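Tultport Neighbourhood Watch and Police Liaison Group
Minutes of the open meeting, July 26, 2018, upstairs at the Padari Rooms

Minutes taken by me, Ebere Usman, as Henk Dekker was in the chair and can't read his own handwriting.

Apologies: the Arine Road lot, who had a street meeting of their own, and both of the Panagiotou family.

1. Last minutes
Agreed, with one correction. I'd put that the February leaflet went to 133 homes on the estate. It was 133 homes altogether, estate and seafront. Sorry, that was me copying from the wrong line.

2. Police report
Our new sergeant came along, which was lovely as we've not had one in person for ages! She went through the reports since our last meeting. There were 13 thefts from sheds and garages, nearly all between the allotments and the railway bridge, and mostly bikes and power tools. One man has been charged over four of them and she couldn't say any more than that, though a few people had a good try. Two of the bikes have gone back to their owners.

There was a long chat about the 101 line. Several people had waited more than half an hour and then given up, and the gentleman from Quay Street had done it three times over the same broken window. The sergeant said she knew, and that the online form gets read every morning, so please use that for anything that isn't happening there and then. If it is happening there and then, ring 999. Henk asked whether a report made online still counts towards the figures and she said yes, it does, exactly the same.

3. Bike marking
We did the last one outside the library and ran out of stickers well before lunch (my fault again, I ordered the small pack). Henk has found a supplier who'll do 200 kits at a decent price and we agreed to go for it, paid for out of what's left of the council grant. Still to sort out is where we hold it. The library is happy to have us back but the ramp is being redone, and the school can't say until the new term. 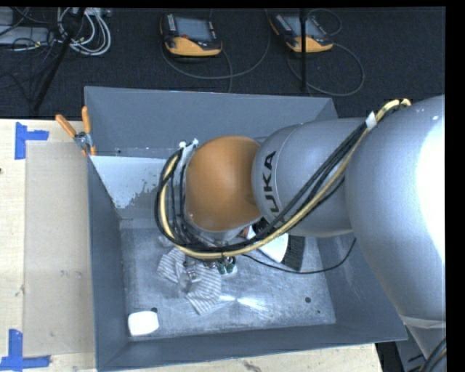
I said I'd ring the Panagiotou bakery about their car park, as it's flat and there's a tap and people go past it anyway. Henk will write to the school in the meantime so we've got something to fall back on. Somebody asked about marking mobility scooters as well, and the sergeant thought the same kits would do but is going to check.

4. Lighting on the cut-through
Still no lamp working at the Arine Road end. I've emailed the council twice and got the same automatic reply both times, word for word. The sergeant offered to put it in her own report to them, which got a small cheer. Until it's fixed, a couple of people said they go round by the chip shop after dark and I must say I do the same.

5. Doorstep callers
Two women on Seaview Terrace had a man saying he was checking water pressure for the whole street. He had a badge on a ribbon but wouldn't let them hold it. Neither let him in, well done both. The description has gone to the police. I'll put a note through doors up there this week, and Henk will pin one up in the Padari café downstairs.

6. Any other business
The speed signs by the school have been turned round again. Henk turned them back on his way here.
The key to the noticeboard is missing. If you had it at the summer fair, please look in your coat.
Tea money came out short, so the tin is going by the door next time.

Next meeting: same room, date to follow once Henk has spoken to the Padari about their dance class.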